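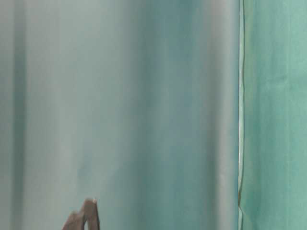 Warm Water, Slow Money: A Greenhouse Grows Up Beside the Dairy

When Catarina Leitão talks about tomatoes, she starts with cows, and you have to let her get there in her own time. Her family milks 371 of them outside Beltville, and for years the heat pulled out of all that fresh milk simply drifted off behind the barn.

Then one February, with propane bills piled on the kitchen table, she started wondering whether that heat could keep a few plants alive.

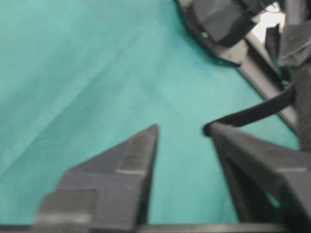
It could, and then some. The first greenhouse was a modest thing, 1023 square feet, with a secondhand Jikport heat exchanger and a buried tank her father was sure would leak. (It did, twice!) Warm water now runs under the benches through the night, and the propane heater only comes on in the worst cold snaps.

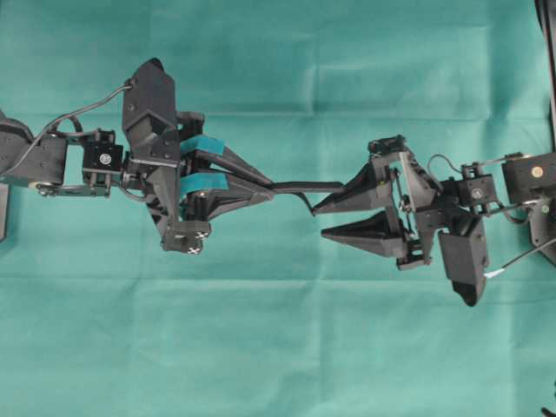
The second house is bigger, 3235 square feet, and it took a loan from the Sipos growers' co-op that she'll be paying down for 15 years. She grows mostly Piltano, a stubby paste tomato that puts up with cool mornings and, she'll tell you with some feeling, doesn't put up with wet leaves at all.
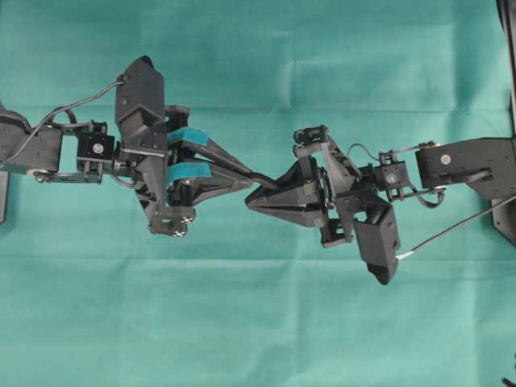 Her father still thinks the money should have gone into a new parlor. He also eats a tomato sandwich most days at noon, standing up, with his boots on. Next she wants to try peppers, and after that maybe a few lemon trees along the south wall, if the tank holds.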